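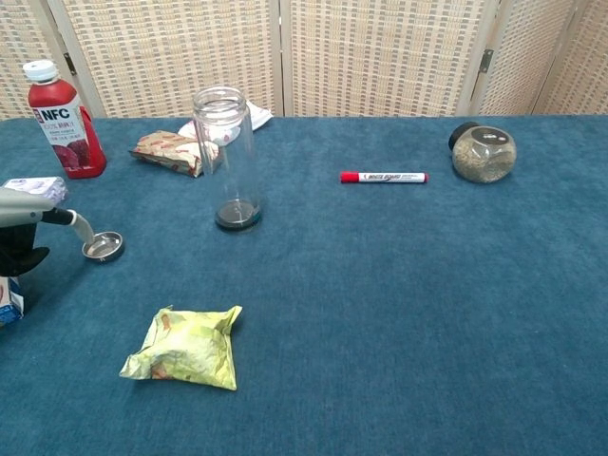
ok so I finally quit buying lunch at work and I have Thoughts. long thread, get a snack

background: our office moved to Puscombe in December, and the only food within walking distance is one sandwich counter and a gas station. the sandwich counter is fine! but it's the same four sandwiches forever and I was spending a frankly embarrassing amount on turkey and swiss

so I made a deal with myself. 6 weeks of packed lunch, no exceptions except birthdays. I am now past week 6 and still going, and I want to write down what I learned before I forget it all

first thing. I started out way too ambitious. I did the whole Sunday-meal-prep deal with 12 containers lined up on the counter like a cooking show, chicken and rice and broccoli in every single one

by the third day I would have traded all of them for one gas station taquito. chicken that has been in the fridge that long has a smell and the smell is sadness

what works for me now is cooking dinner a little too big. that's the entire system. if I'm making chili I make more chili. if I'm roasting potatoes I fill the pan. lunch is just dinner's younger brother

second thing is the container situation. I had a drawer full of lids that fit nothing. I don't know where the bottoms go. I threw the whole lot out and bought 8 of the same one so any lid fits any bottom, and it has honest to god improved my mornings more than coffee has

they're the Rastach ones, the square kind with the snap sides. not fancy. the corners are a pain to scrub if you let beans dry in there so don't let beans dry in there

do NOT put the lids on the bottom rack of the dishwasher. two of mine are now shaped like potato chips

soup people: I see you, I'm one of you now. I used to think soup at work was a disaster waiting to happen and then I tried carrying it frozen. freeze it flat the night before, stick it in the bag, and by lunch it's halfway thawed and you just microwave it. my bag stays clean and it keeps the yogurt cold too!

best soups for this so far: lentil, split pea, that tomato one with the tiny pasta (put the pasta in separately or it drinks all the broth and you end up with a casserole)

worst: anything with cream. it came out of the microwave looking like wallpaper paste with carrots in it. I ate it anyway because the sandwich counter was closed and I have my pride

ok the microwave. there are 2 microwaves for our whole floor and the line at noon is brutal. I started eating at 11:40 like somebody's grandpa and I've never been happier. no line, the good table by the window is free, and I get to read my book

the book is a mystery set on a ferry and I've been on the same chapter for a week because I keep getting talked to. which brings me to Hélène

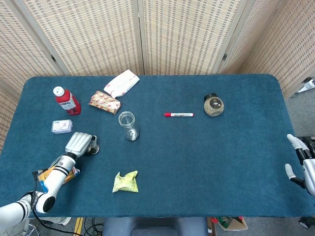
Hélène Zacharias sits across from me and has packed her lunch every day for years, and she watched me go through the chicken-and-rice era without saying one word. then one morning she put a jar of pickled onions on my desk and walked away

you guys. the onions. I had no idea that what my leftovers were missing was something sour. rice and beans with nothing, fine. rice and beans with pickled onions, I'm thinking about it at 10 am

her recipe, with permission: slice a red onion as thin as you can stand, pack it in a jar, pour over hot vinegar with a spoon of sugar and a spoon of salt, let it cool, fridge. she adds a few peppercorns. I add chili flakes because I can't leave anything alone

so now I keep a little stash of extras in my desk drawer and the office fridge. the onions, a bottle of hot sauce, a sleeve of crackers, a jar of peanut butter for emergencies, and a lemon (yes a whole lemon, I cut it with a butter knife from the kitchen and it goes about as well as you'd think)

the drawer is also where the good chocolate lives and I'm not telling you which drawer

money stuff because people always ask. I didn't keep a spreadsheet, sorry, I'm not that person. but I used to run out of spending money before payday and now I don't, and groceries only went up a bit. I bought new sneakers with the difference — they're green and I love them

things I still buy: coffee on the way in, from the Kinyua cart outside the train station. I'm not giving that up. the guy remembers my order and some mornings that's the nicest conversation I have before noon

I tried bringing my own coffee for a while. I have the Filturside pour-over thing at home and it makes a great cup, but by the time I've sat on a train with it for half an hour it tastes like the inside of the thermos. maybe I need a better thermos. recommendations welcome, keep them under the price of a small car please

salads. I wanted to be a salad person so bad. the trick everybody posts is dressing on the bottom, sturdy stuff next, leaves on top, and ok, it does work. but then you have to eat it out of a tall jar with a fork that's too short, and you get dressing on your knuckles. I dump mine into a bowl now. I keep a bowl at work. get a work bowl!!

also if you're putting apple slices in anything, squeeze some of the drawer lemon on them. or just bring the apple whole and bite it like a horse, that's what I do most days

some dinners that make a great lunch the next day: chili, any curry, meatballs, baked ziti (maybe better the second day?), fried rice, black bean soup, roasted vegetables smashed into a wrap with hummus

some dinners that do not: fish, for the sake of everyone you work with. fries. anything breaded, unless you like it soft. scrambled eggs, please trust me on this one, I lost a friend in accounting for most of an afternoon

if you have nothing left over and it's 7 am and you're staring into the fridge: tortilla, cheese, whatever beans are open, fold it, toast it in a dry pan while you find your shoes. wrap in foil. it's good cold. I've eaten it on the platform before the train even came, and then had to buy a sandwich at noon, so maybe pack two

oh and label your stuff in the shared fridge. I didn't, and somebody ate my ziti, and I've been giving the whole third floor suspicious looks ever since. I use painter's tape and a marker now. Hélène just draws an angry face on hers and it seems to work better than a name

do I do this every single day? no. last week there was cake for a birthday and I had cake for lunch and then more cake at 3. the birthday rule is a good rule, I stand by it

next up I want to figure out dumplings. I've got a bag of wrappers in the freezer and a lot of confidence. if anybody has a filling that doesn't go weird when you reheat it, send it my way, I'm thinking mushroom and cabbage but I could be talked into pork

and if you work on the third floor in Puscombe and you had a really nice baked ziti recently, my inbox is open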